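Vurkitz hand-held gripper kit: your questions

I've been running the Vurkitz out of the Ellmont workshop since April, and the same questions keep landing in my inbox. So I've put the answers in one spot. If yours is missing, write me and I'll add it.

What do I get in the box?

Two gripper units, two charging cables, a spare set of finger pads and a hard case. The tips come in yellow and black. You can order plain pads too, but I like the bright ones – they're easy to pick out on a pale table.

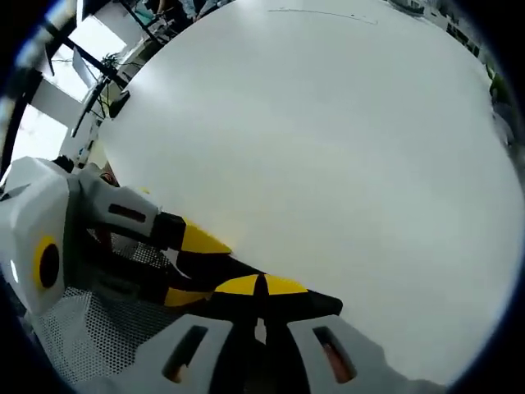 Battery life is the other thing people ask right away. I get 90 minutes from a full charge with the camera on the whole time, and a bit more if I remember to switch it off between takes (I mostly don't).

Do I need a special room?

Nope. A big table and decent daylight will do. Leave yourself space to walk all the way around, and push the chairs back farther than you think you need to. Plants and everyday clutter can stay. I'd even say leave them in, so your recordings look like a place where people work. 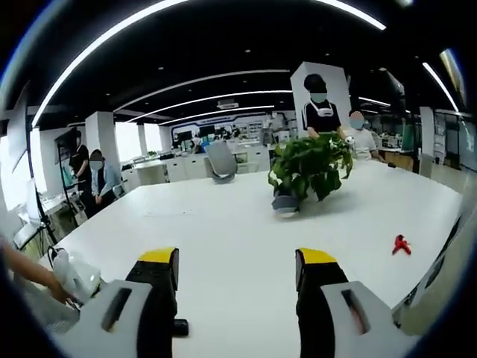

Can several people work at one table?

Sure. I've had a full group around mine and it went fine. Agree on who's recording and who's setting out objects before you start, or you'll all reach in together.

Does it work with the Feline software?

Yes, version 2 and up. Version 1 will open the files but drops the finger positions, so please update first! The Suvarna plug-in works as well, but you pay for that one separately.

How long does setup take?

My first try took 33 minutes, and a good chunk of that was me hunting for the right menu. Now it's a quick job before coffee. Turn both units on, wait for them to pair, then open and close the fingers all the way a few times.

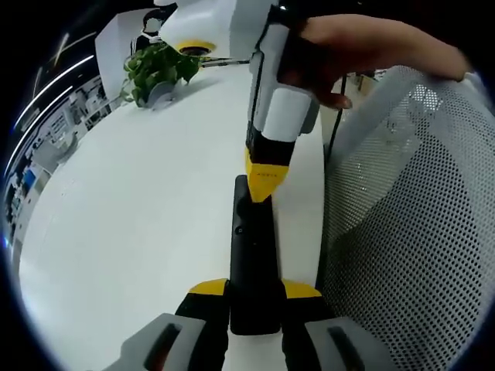

If the pairing drops, restart the second unit and leave the first one alone. I wasted a whole morning restarting both.

How often do the pads need replacing?

I swap mine every 100 hours. Grippy plastic things are easy on them, rough cardboard isn't. Spares ship from Ellmont and you can fit them yourself with the little key in the case.

Can I try it before I buy?

You can rent a kit for two weeks, and the rental fee comes off the price if you keep it.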